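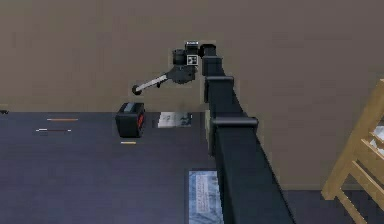

Wanted: people to try the arm, Rukine open day

Open day at Rukine, Drellulville, 2018-11-28. Need 14 people to have a go at driving the arm. Simulator first, then the real one. No experiance needed, gamers welcome, so are people who hate games.

What you do: steer the gripper over to the black box, thin sticks or paper. Two short runs each, then a few questions from us.

Must be 18+. Glasses fine. Closed shoes for the real arm please. Coffee and sandwiches, bus fare back if you keep the ticket.

Also need 2 helpers for the door, paid, same day.

Sign up at the front desk, room 141. Put "arm" or "door" next to you name.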